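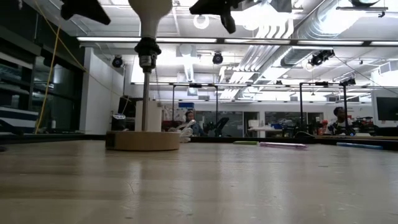 Wood-grain tabletop, light reflections on surface.

Household Finance Review Checklist, Debt Repayment Plan
Issued by Cordero Money Desk for clients of the Jornelley plan
Review date: Thu 3 September

1. Account balances agree with lender statements.
Result: Pass. Pollent card balance is 3485 on both records.

2. Minimum payments scheduled for every open account.
Result: Pass. Autopay is on for all accounts except the Plolter store card, which is paid by hand.
Comment: Move the store card to autopay before the next review.

3. Emergency fund held apart from the checking account.
Result: Pass. Balance 2239. No withdrawals in this period.

4. Extra payment sent to the target debt.
Result: Partial. Paid 6 days after payday. The plan calls for same-day transfer.
Comment: The delay did not cause a late fee. Interest for those days was charged at the normal rate.
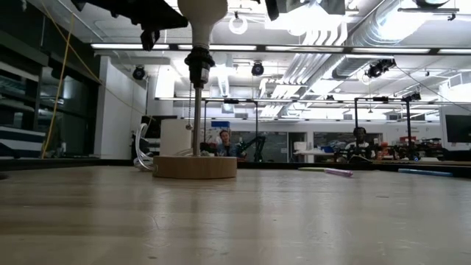
5. No new credit opened.
Result: Pass. Credit report checked; one inquiry listed, from an insurance quote. It is a soft inquiry and needs no action.

6. Unused cards locked or closed.
Result: Fail. Two cards are paid off but still saved at online stores.
Comment: Delete stored card numbers first, then lock the cards. Keep the oldest account open.

7. Irregular bills covered by monthly set-aside.
Result: Partial. Car registration is covered. Property tax is short by 20 per month.
Comment: Raise the set-aside now. The bill is due in November.

Items 4, 6 and 7 stay open. Attach bank records for item 4 when the form is returned.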